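# Oil Finishes on Kitchen Worktops: Project Report

Our group looked at how well three common oils protect wooden kitchen surfaces from stains. 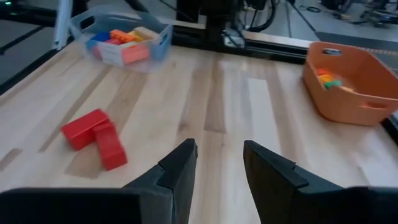
We picked the subject after a visit to a lunch counter in Stitton, where the owner oils the counter every month and still gets coffee rings. We wanted to know if the type of oil mattered or if it came down to how often you put it on.

## Method

We got maple offcuts from a shop in Parstead and cut them into 56 test pieces. Each piece was sanded to 200 grit and wiped clean. We then used mineral oil, raw linseed oil or tung oil, with one group left bare. Every oiled piece got two coats, a day apart.

Coffee, beet juice and olive oil were dropped on each piece and left for 6 hours. We wiped them off with a damp cloth and scored the marks from zero to five.

## Results

Bare wood did worst, as expected. Mineral oil helped with coffee but did almost nothing against beet juice. Tung oil had the lowest scores overall — linseed was close behind, but it was still tacky when we tested it, so its scores may not be fair.

## Problems

The scoring was done by eye, and two of us disagreed on the faint marks. We should also have waited longer before testing. The tung oil can said a full cure takes weeks, and we only had until the end of March.

Leftover pieces are in the Baxter building, on the shelf by the sink.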